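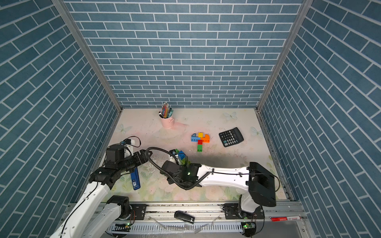

Fig. 1. Both arms loaded: stapler on the left, toy blocks on the right.

Handout 4: Teaching by Remote Control
Miltthorpe Robotics Short Course, March 5, 2021
Print this page | E-mail this page

Welcome back, everyone, and thank you for the kind notes after the last handout! This time we move on to driving two arms together, which is a good deal harder than driving one (you will feel it in your shoulders, I promise, so do take breaks).

Each pair records 200 runs of the tidying task. Move slowly, and let one gripper settle before you start the other. Look at the stapler in Fig. 1, held upright; if yours tips, open the gripper, back away and try again, but keep the recording going, as a recovered fumble is well worth having. Small block figures want a gentler squeeze and only a little lift.

Save your runs in the Ziltine folder under your pair number, and write down any you'd like left out, with a word or two on why.

Reading for next time: chapter 3 of the Grilberg notes, up to page 142.

This site uses cookies. Accept | Settings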